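How to fold a hand towel so it stays folded (and which advice to skip)

2 comments | 70 shares

There are a lot of towel folding methods online and most of them promise the same thing: more shelf space, a calmer closet, a bathroom like a hotel. I tried three of them over a couple of weeks in February. I still don't have a bathroom like a hotel. What I do have is one fold I keep using and a short list of steps I've stopped bothering with.

The method I started from is the Dalen fold, which my neighbor Rodel Yap swears by. His version has a long preamble about smoothing the fabric from the center outward with the palms. I skipped it on half the stack and couldn't tell those towels from the others the next day.

What does matter is starting flat. Use a table, a bed if you have to, though a soft mattress lets the corners wander and you end up chasing them.

Step 1. Lay the towel out and find the hems. Ignore the tag. Plenty of guides tell you to line things up by the tag, and tags get sewn wherever the factory felt like sewing them.

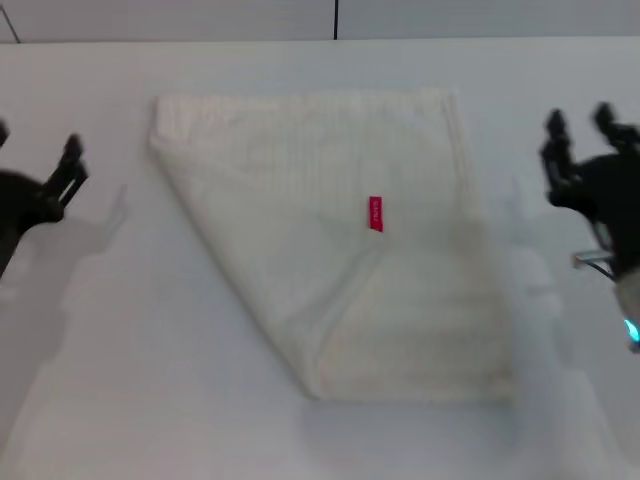
White towel, red tag, with a fold running on the diagonal down the left side.

Step 2. Look for any flap that has doubled over, and open it out before you do anything else. People fold on top of these all the time, me included. A slanted flap gives you a towel that is thick on one side and thin on the other, and no amount of patting fixes it later. Pick up the corner, pull it out sideways, set it down.

Step 3. Square the towel to the table. I line the top hem up with the table edge, which is free and already straight. Thibault Brunet, who left a comment on my last laundry post, recommends a folding board for this. I borrowed one, a Fleltell, and gave it back. It made every towel the same width, which would be useful if my shelf were the width of the board. 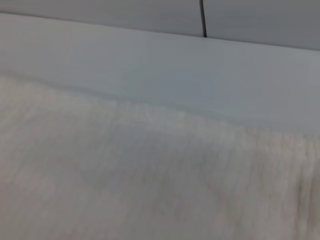

Once the hem is parallel to the edge, leave it alone. The temptation is to keep tugging at the corners, and old towels won't ever come out square anyway. They shrink unevenly in the dryer. Get the top hem straight and let the bottom one be a little off.

Step 4. Fold lengthwise in thirds. Halves work too, but they come out wide and floppy on a narrow shelf. Bring one long side in, then the other over it, with the hem edge inside.

Step 5. Fold end to end, then once more. Put it away with the rounded fold facing out.

Do you need to iron towels first? No. Do you need to roll them? Rolling looks nice in a basket and comes undone when you pull one from the bottom.

As for the claim on the Lornutano blog that folding this way makes towels last for over 3,000 uses, I'd like to know who was counting. Mine wear out at the hems however I fold them.

Thick bath sheets are another matter, and I haven't found a fold for those I'd recommend.

2 comments | Share this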